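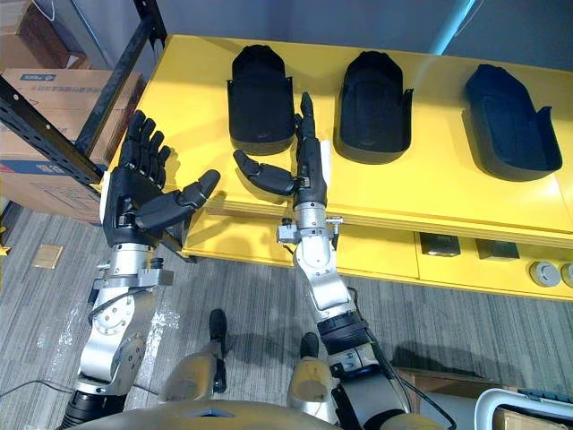 Two robot arms at a yellow table.

Zoneo adds a smaller desktop and a new docking monitor

Zoneo has updated its desktop line for the fall, with a compact PC for home offices, a larger tower with more room for storage, and a monitor that doubles as a laptop dock. All three go on sale in August through the company's own store and through Drunley, which will also handle repairs.

The compact model is called the Nerton. It replaces last year's small desktop and uses a new case with the power supply moved outside, so the box itself takes up less of the desk. The front has two USB-C ports and a headphone jack. The rest of the ports are on the back, including two display outputs and wired Ethernet. Memory sits in regular slots and can be changed after removing one screw. The old model had its memory soldered to the board, and that was the most common complaint in the letters we got about it.

The base version comes with a 512GB drive and sells for $708. A version with twice the memory will follow later in the year, but Zoneo has not set a price. Both come with a wired keyboard and no mouse. Buyers who already own a keyboard can't leave it out to save money.

We used the base version for a week. It woke from sleep quickly and handled the usual mix of browser tabs, spreadsheets and video calls. The fan can be heard during long file transfers and when several large photos are being exported. It is a steady, low sound and did not come through on calls. The bottom of the case has rubber feet and a mounting plate, but the bracket for attaching it to a monitor costs extra. 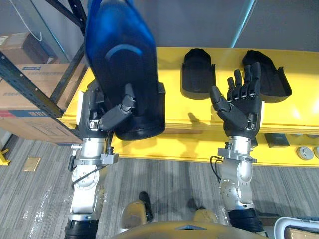

The tower

The larger desktop keeps the same case as before. The changes are inside, where there are now three drive bays and a bigger power supply that leaves room for a full-length graphics card. Zoneo ships it without one unless you ask. Wireless is now built into the main board, so the slot it used to take is free.

Owners of the earlier tower can buy the new main board by itself. It fits the old case, though the front panel cable has to be replaced as well, and that part is sold separately. Drunley will do the swap for $50 if you bring the machine in. Back up your files first. The shop won't do it for you as part of that price.

The monitor

The new display is a 27-inch panel with a brightness of 400 nits and a matte finish. One USB-C cable carries the picture, charges a laptop and connects whatever is plugged into the monitor's hub. The stand moves up and down and tilts, but it does not rotate to portrait. Speakers are included and are fine for calls and not much else.

One thing to check before ordering is the cable. The one in the box is short, and a standing desk will probably need a longer one. Make sure the replacement supports both video and charging, as many cheaper cables only do the second.

Zoneo's setup software has also been rewritten by Ekwueme, the company behind its backup tool. It asks fewer questions than the old version and can be removed completely once the machine is running.

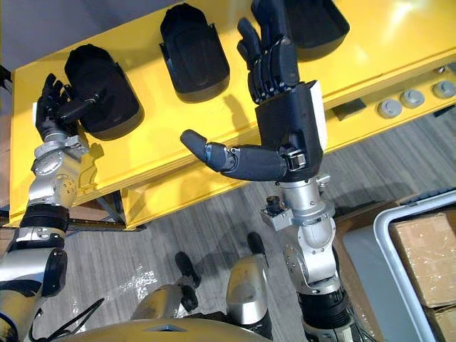
Black rounded shells on the yellow tabletop.

Drunley will have the Nerton and the monitor on display from Wednesday. The tower is by order only.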